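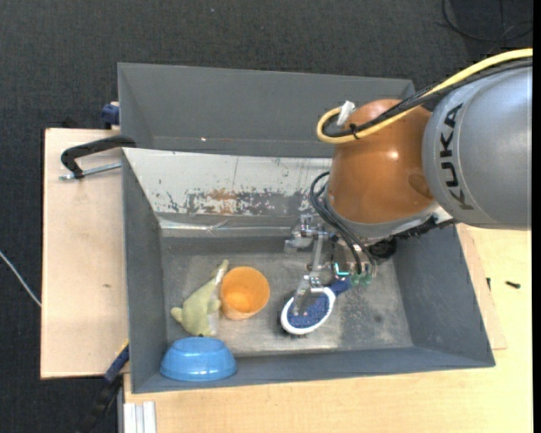
When I moved to Prarkdale I had one suitcase and a very wrong idea of how cold a kitchen can be. My mother baked bread every second morning in a house where the kitchen was always the warmest room. Mine has a window over the sink that does not close fully, and in March the dough on my counter simply sat there and looked at me.

I started with the recipe from my mother's notebook. It has no temperatures and no times. It says "when it is ready" in three places. For a beginner this is a terrible recipe, but I did not want to begin with another one, so I made flat, sour, heavy bread for many weeks and ate all of it.

The first thing that helped me was a scale. Before, I measured flour with a tea glass, the way she does, but my tea glass is from a shop on Holden Street and hers is older than me. Now I use 300 grams of water and I write down how much flour I need until the dough feels correct in my hand. I still add the last spoon by feeling. I think she would accept this.

The second thing was patience with the night. I mix the dough after dinner, cover it with a plate and leave it for 16 hours. In summer this is too long and the dough becomes like soup, so then I put it in the fridge before I go to sleep. It took me two summers to understand that, and I am a little ashamed of it.

The flour also matters, but less than people on forums say. I tried an expensive one from the Dekker mill and I liked the smell very much – then I made the same loaf with the ordinary supermarket flour and my neighbors preferred the ordinary one. I keep the Dekker bag for pancakes.

In my language we call this bread with a word which means also "what is left over," because it was made from the last flour before the new harvest. I have looked for a good translation and I did not find it. On the label for the school bake sale I wrote "country bread," and this made me sad for one evening.

Last month I sent a photo of my loaf home. My mother answered with one line, that the crust is too dark on the left side. She is right, my oven burns on the left side. I have started to turn the loaf after the first half of the baking, and now it is too dark on both sides, so next I will try the lower shelf.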